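De : Glenys Bainbridge
À : liste Flivora-utilisateurs
Date : 21 oct. 2022
Objet : Re: [flivora] Catalogue qui rame et rouges qui virent à l'orange

Bonsoir la liste, bonsoir Wasilewska,

Je reprends ton message morceau par morceau, parce que j'ai pataugé dans les mêmes ennuis tout l'hiver dernier (et un peu au printemps, bon).

> Depuis que je suis passée à la version 2, mon catalogue met
> un temps fou à s'ouvrir. J'ai 3884 photos dedans, ce n'est
> quand même pas la mer à boire !

Non, c'est tout petit, le mien est bien plus gros et il s'ouvre sans broncher. Va voir si tes aperçus de l'ancienne version traînent encore dans le dossier du catalogue. Chez moi il y en avait 753 que le logiciel essayait de relire à chaque démarrage, le pauvre. Tu fermes Flivora, tu déplaces le dossier des aperçus ailleurs (ne le supprime pas tout de suite !), tu relances et tu laisses mouliner le temps d'un café. En janvier, ça m'a réglé l'affaire du premier coup.

> Autre souci, les rouges. Sur le brut ils sont beaux, et dès
> que j'exporte en JPEG ils tirent sur l'orange. J'ai essayé
> tous les profils de Skombridge, pareil.

Alors là, je parie sur l'espace colorimétrique de sortie. Les profils Skombridge sont faits pour l'affichage dans le module de développement, ils ne touchent pas à l'export. Regarde dans Exporter > Couleur, la case « conserver le profil de travail » est cochée par défaut depuis la mise à jour et je trouve ça franchement pénible. Décoche, choisis sRGB, et refais un essai sur une seule image avant de lancer tout le lot. Pour la qualité JPEG je reste à 70, pour le web ça me suffit largement.

J'ai refait la manip ce soir sur un rouge bien franc, profil neutre, sans toucher à la saturation :

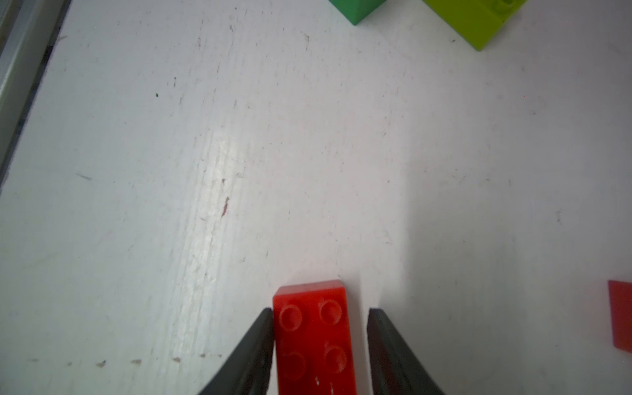 Brique rouge, export sRGB, qualité 70

Si tes rouges bougent encore après ça, c'est peut-être ton écran, et là il faudra sortir la sonde...

> Et la réduction du bruit, tu la mets avant ou après la
> netteté ?

Avant, toujours ! Et doucement. Le curseur « chroma » est très gourmand dans cette version, il mange les petits détails pâles, les motifs de tissu, les feuillages, tout ce qui est peu contrasté. Je le laisse presque à zéro et je compare en plein écran, jamais sur la vignette. Sur ce genre de fond crème à fleurs, le violet part au gris dès qu'on pousse un peu trop :

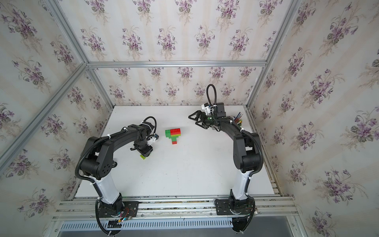

Bouquets de violettes sur fond crème, chroma presque à zéro

Au fait, quelqu'un a-t-il réussi à faire marcher le module Delirside avec la version 2 ? Il apparaît bien dans le menu mais chez moi il reste grisé, et j'ai déjà réinstallé deux fois. Je prends toutes les pistes, même les farfelues.

Bises à tous,
Glenys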